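Wyn Hopkin
August 25, 2024

OK the orange wall is staying and I will not be taking questions!! Giant white lilies all over it, and I love it more every time I walk past. 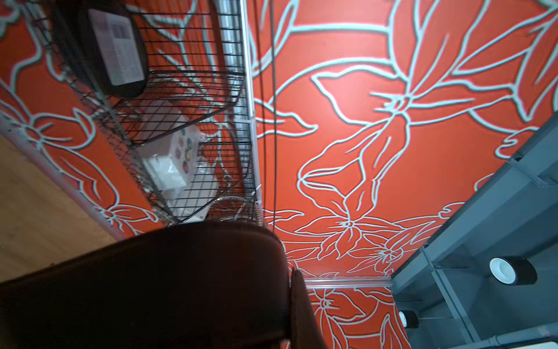 So, the great corner tidy. I'd been putting it off since January (sorry, Glenys, you did warn me) and then I did the whole thing in 55 minutes with the radio up loud.

Biggest win is the black wire basket. Everything that used to slide around the tabletop lives in there now, and you can still see the flowers through the mesh, which makes me so happy.

Box with the colored dots gets to stay too. I don't care how small it is, those dots against that orange!

Riet asked if the pattern makes the room feel smaller. Nope! I worried about that too, all the way home from Arnside with the rolls in the back seat. It feels like sitting in a garden.

Still to do: sort out that dangling black cable, find a lamp, pick a color for the other 2 walls. Leaning toward cream. Fongchan says go darker. Send me your greens, please!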